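Whiteboard

A whiteboard, also called a dry-erase board or marker board, is a smooth, glossy panel, usually white, on which marks can be made with erasable ink and wiped away with a cloth or felt block. Whiteboards are used in classrooms, offices, hospitals, workshops and homes. They range from wall panels several feet wide to small lap boards held by one pupil.

History

White writing panels came into use in the second half of the twentieth century. The first ones took wet-wipe markers, and the writing had to be removed with a damp cloth. Sales were slow until dry-erase ink became common, after which the boards moved quickly into offices and then into schools.

Schools changed over from chalkboards for several reasons. Chalk dust settled on equipment and bothered some pupils and teachers, and a white surface could double as a screen for an overhead projector. The change was uneven. In Telthorpe, the grammar school replaced its wall chalkboards one floor at a time, and the music room kept its ruled chalkboard long after the others were gone – the staff lines painted on it were thought easier to read from the back row.

Surfaces

The writing surface largely decides the price and the life of a board.

Melamine is a resin-coated paper bonded to a backing of fiberboard or particleboard. It is the cheapest surface and the lightest, and is common on lap boards and home boards. The resin is slightly porous, so ink that is left on for a long time tends to stain.

Painted steel or aluminum is smoother and holds up better. Steel boards also accept magnets. The paint can be scratched, and ink gathers in the scratches.

Porcelain enamel on steel, often sold as ceramic steel, is made by firing a glass layer onto the metal at high heat. It resists scratching and staining and is the usual choice for rooms in daily use.

Tempered glass does not stain or ghost under normal use. It is heavy, and a glass board takes magnets only if a steel sheet is fitted behind it, and then usually only strong ones.
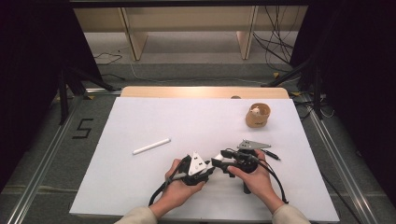
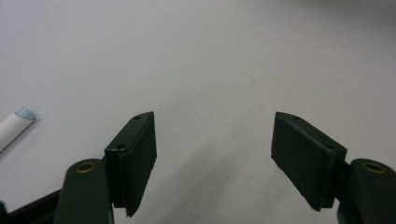
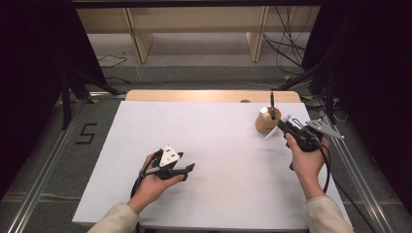

Film and paint coatings are also sold for turning an existing wall or tabletop into a writing surface. Results depend on how flat and clean the base is. A wall with a rolled paint texture will usually show through the coating and catch ink.

Markers and ink

Dry-erase ink contains a pigment, a solvent and a release agent. When the solvent evaporates, the release agent keeps the pigment from bonding to the board, so that it can be rubbed off as a powder. Early inks had a strong smell. Most current markers use alcohol-based solvents, and low-odor types are standard in schools.

Permanent marker used by mistake can often be removed by writing over it with a dry-erase marker and wiping both away before they set, or with rubbing alcohol on a cloth.

Ghosting

Ghosting is the faint trace of old writing that remains after erasing. It is caused by ink left on too long, by dirty erasers, or by a worn surface. Khoa Âu, who taught woodwork in Telthorpe and wrote a short guide to fitting out school rooms, tested 5 boards by leaving the same line of writing on each and wiping it at the end of every Thursday. The melamine board was the first to ghost, and the glass board had not done so when the trial stopped after 400 wipes.

The same guide advises against scouring pads and abrasive powders. These remove the stain but also dull the gloss, and the board then marks more easily than before.

Placement

Gloss reflects light, and a board hung opposite a window may be unreadable from part of the room. Low-gloss surfaces reduce glare but are harder to wipe clean. In classrooms for younger children, boards are often hung lower than the older chalkboards were, so that pupils can reach them. At Filtstead, Hạnh Kiều had the boards in the infant rooms lowered and the marker trays moved to one side – the trays had been at eye height for the smallest children.

See also

Blackboard
Flip chart
Marker pen
Overhead projector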